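机器人真的会“看”吗？去开放日之前先读一读

九月，我们去看了Rendau实验室的开放日。门口的海报上写着：“来见见会思考的机器人！”看到这种话，小朋友最好先在心里打个问号。

演示的内容是搬方块。白色的方块，每一面都印着黑色的符号，样子有点像古代文字。讲解员说，机器人“认识”这些方块。

认识？你认识你的同桌，他换了衣服、剪了头发，你还是认得出来。机器人靠的是方块上的符号。摄像头拍下画面，程序在里面找粗粗的黑框，再看框里的图案，跟存好的一张表对一对，就知道是几号方块、朝哪边歪。我问讲解员，把符号撕掉会怎样。他想了一会儿，说：“那就比较难了。”

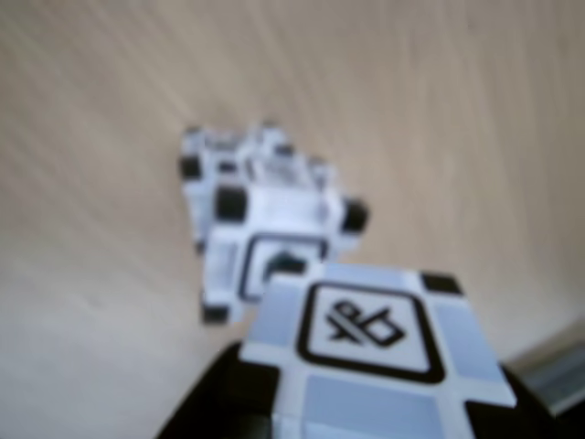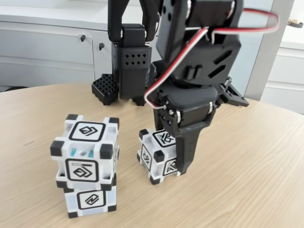
再说“手”。你拿一个鸡蛋，手指会自己知道该用多大劲。很多机器手指没有这种感觉，电机转到多少度，手指就合到哪里。要是方块的位置跟程序算的差了一点点，手指可能会夹空，也可能把方块推歪。

展板上还写着：Gellix系统练习了2000次，成功率很高。“很高”是多高？我在展板上没找到。练习的时候，桌子是不是一直一样，灯光是不是一直一样？也没有写。我自己看了大约9次，有几次顺利，有几次讲解员伸手把方块摆正了再来。摆正以后的那一次，算不算成功呢？

我并不是说机器人没意思。能把一个方块稳稳地拿起来，背后要算很多东西，做的人很辛苦。可是“会搬有符号的方块”和“会思考”，中间还隔着很远的路。

下次你去看演示，可以问讲解员这几个问题：
换一个没见过的东西，它还行吗？
关掉一半的灯呢？
它失败的时候，是谁来帮忙？
今天的动作是它现算的，还是早就编好的？

要是讲解员愿意当场试给你看，就多站一会儿，看完再走。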